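Report on a visit to the component recovery store at Drorwood

Prepared by Frauke Seidel for the members of the purchasing and maintenance circle. The visit took place on a Tuesday in April, between 9:30 in the morning and shortly after three. Our host was Gerd Lindemann, who has run the store since it moved from the Nolte building. Salim Mabula and Gemma Wainwright attended for the maintenance side, Finn Wendt for purchasing.

The first stop was the sorting table, where control parts are kept in blue open-fronted bins on a surface of brown paper and blue tape.

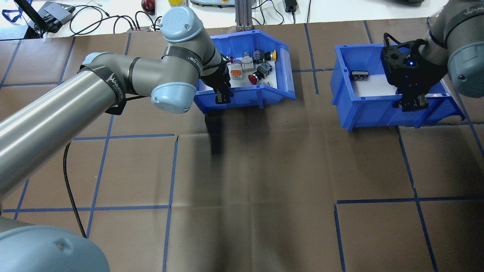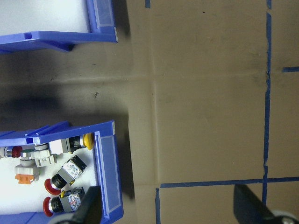 ## Background to the visit

Drorwood is the central store for used control parts from the three Rondamen sites. When a panel is taken out of service, the buttons, lamps, relays and terminals are removed and sent to the store in mixed crates. They are sorted there, checked and placed back on the shelf for repair work. The store currently lists 436 separate part types, of which Mr. Lindemann considers fewer than half to be in regular demand.

The circle asked for the visit after two sites reported that they were buying new push buttons while suitable used ones were thought to be in stock. The members wished to see how a part travels from the crate to the shelf and where it is likely to be held up. A second question, raised by Mr. Wendt before the visit, was whether the store could serve the smaller Clovine workshop as well.

## The sorting area

The sorting area takes up the north end of the ground floor, next to the loading door. It is well lit and somewhat noisy when the door is open. Crates are brought in on a low cart and set beside the tables, and the contents are moved to the bins in small lots.

Members were interested in the mix of parts. Among the pieces in the bins were a red mushroom-head emergency stop, a yellow push button and contact blocks with an orange part to them, as well as a gray-white pilot light. These are ordinary items in any control panel, but in a crate they arrive together, often still joined to one another, and some knowledge is needed to tell which block belongs to which button. Ms. Wainwright remarked that the colors help a newcomer only for the first hour. After that, the useful information is on the side of the housing, where the contact type is given.

The brown paper is renewed when it becomes marked or torn. Mr. Lindemann prefers it to a rubber mat, as small screws and clips show up well against it. The blue tape divides the paper into cells, and staff refer to the cells when they hand work over to each other at the end of a shift. The lettering system that was once used for the cells has been dropped, and people now simply point.

The bins are of the usual type with a lowered front and a holder for a label. Mr. Wendt asked whether the labels are printed at the table. They are not. Labels are made in the office once a lot has been checked, and are added when the bin goes to the shelf. Our members saw this as a possible weak point. A bin that leaves the table without a label depends on the memory of the person carrying it, and the walk to the office passes two other tables with bins of the same color.

## How a lot is handled

Mr. Lindemann explained the order of work over coffee, and we then followed one crate through the building. The main stages are as follows.

1. The crate is entered in the day book with the name of the site and the panel number, if one was supplied.
2. Wire ends, cable ties and broken housings are taken out and discarded.
3. Push buttons, pilot lights, relays and terminal blocks are separated into bins.
4. Contact blocks are removed from their buttons where this can be done without force.
5. Each piece goes to the test bench, then to cleaning.
6. The lot is labeled, entered in the stock list and shelved.

Stage four led to a good deal of discussion. At our own site the blocks are left on the buttons, and a button is issued with whatever block it arrived with. At Drorwood the two are stored apart. Mr. Mabula favored the Drorwood method for relays and lamps but was less sure of it for emergency stops, which he would like to see kept as complete units and tested as such. Mr. Lindemann replied that used emergency stops are not issued for service on machines in any case. They go to the training panels, and a red tag is tied to each one before it leaves the building. Mr. Mabula accepted this and asked that the rule be put in writing, as it does not appear in the current store handbook.

Terminal blocks are treated in a simpler manner. Those with clean metal contacts are kept and those with heat marks are discarded. There is no repair. The staff consider a used terminal block worth keeping only when it belongs to a series that can no longer be ordered, and the shelf for them is accordingly short.

## The test bench

The test bench stands in a side room with its own door, which is kept closed while tests are under way. Two people may work there at a time. Each contact is operated by hand several times while the meter is watched, and a note is made of any piece that fails or behaves unevenly. Pilot lights are run at their rated voltage for a full minute. The older lamps with bulbs are checked both with and without the lens in place - a habit from the Nolte days that Mr. Lindemann has not been able to end and no longer tries to.

Last year 900 pieces were tested and 664 of them were passed. Mr. Wendt observed that this is a better result than the purchasing side had assumed in its own planning, where half was the working figure. He will correct the planning sheet. Most of the failures were push buttons with worn contacts, and a smaller share were relays with damaged bases. Damage to the bases is believed to come from careless removal at the sites, and the store has asked more than once that relays be pulled straight and not rocked. The members from maintenance agreed to raise this with their teams.

Cleaning is done with a dry brush and a damp cloth. Solvents were given up after they clouded the lenses of a batch of pilot lights. A small ultrasonic bath was tried on the metal collars, which came out very bright, but the time needed to dry them was found to be too long for the benefit.

## The shelves and the stock list

After lunch the group moved to the upper floor. The shelves run the length of the building and are arranged by function, with buttons nearest the stairs. The bins are stored with their fronts to the aisle. We were asked to find three parts from the stock list without help. Ms. Wainwright found a gray relay base in under two minutes. Mr. Wendt was slower with a yellow button, which the list placed two bays from where it stood. The third part, a terminal of an older series, was listed but could not be located by any of us, nor later by Mr. Lindemann.

The exercise went a long way toward answering the question that had brought us. The parts are in the store, and the greater number are sound. The difficulty lies in the list, which is updated once a week from the day book and the bench notes. Between updates a lot may be on the shelf and not in the list, or the reverse. A site that looks for a button on the wrong day finds none and places an order. Staff at Drorwood are aware of this and have asked for a terminal at the labeling desk so that entries can be made as each lot is finished. The request has been with the Rondamen office since the winter.

It was also noted that the list uses the maker's part numbers only. A fitter who knows that he needs a yellow button with one normally open contact must first look up the number in a catalog. Ms. Wainwright proposed a short description beside each number, giving color, shape of head and contact type. Mr. Lindemann was in favor, provided that the wording was agreed in advance and not left to each person's taste.

## Service to the Clovine workshop

The Clovine workshop repairs roughly 400 panels and hand stations a year, most of them small. Its needs are modest in variety but frequent. Mr. Lindemann is willing to supply it, on the condition that orders are collected twice a week and that Clovine sends its own removed parts in return. He would not wish to add a daily delivery. The present van already leaves full on most afternoons, and the loading door is shared with the paint store.

Mr. Wendt will speak to Clovine about collection. No start date was set.

## Matters to be followed up

- Written rule on the use of emergency stops, for the handbook: Mr. Lindemann, with comments from Mr. Mabula.
- Guidance on relay removal for the site teams: Mr. Mabula and Ms. Wainwright.
- Trial of temporary paper labels on bins leaving the sorting table: Mr. Lindemann.
- Reminder to the Rondamen office about the terminal at the labeling desk: Ms. Seidel.
- Draft wording for part descriptions, starting with push buttons: Ms. Wainwright.
- Collection arrangements with Clovine: Mr. Wendt.

The circle thanks Mr. Lindemann and the staff at Drorwood for their time and for the open manner in which questions were answered. Members who wish to visit the store themselves may do so on most mornings by arrangement with the office. Sturdy shoes are required on the ground floor, and visitors should park on the street side, as the yard is kept clear for the van.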